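The second email did the work

Skamon sells refillable drinks concentrates by post, and until March it sent the same newsletter to everyone on its list. 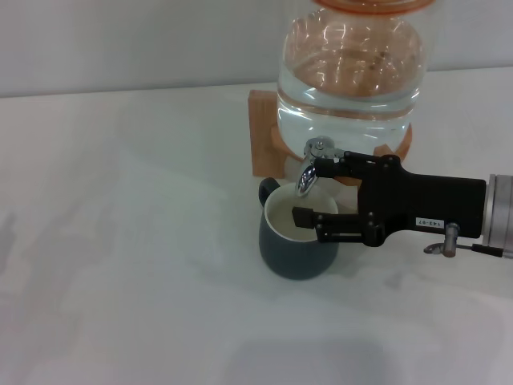

Inger Vigfúsdóttir, the marketing manager, had 2,275 addresses and a feeling that most of them were asleep. She asked the agency Dubey to find out.

Yogesh Kushwaha ran the test there. He took the 1,264 people who had not bought anything since the summer and split them into 2 groups. One got the usual newsletter. The other got a short plain note asking which flavours they had liked, then a second email built on the answer.

The first note sold almost nothing. The second brought in 50 orders, more than the newsletter had managed with the same kind of customer all winter.

"We had been writing to a list," says Vigfúsdóttir. "I'd like to see it again before I change the budget."

The next round goes out to recent buyers, with the discount code removed.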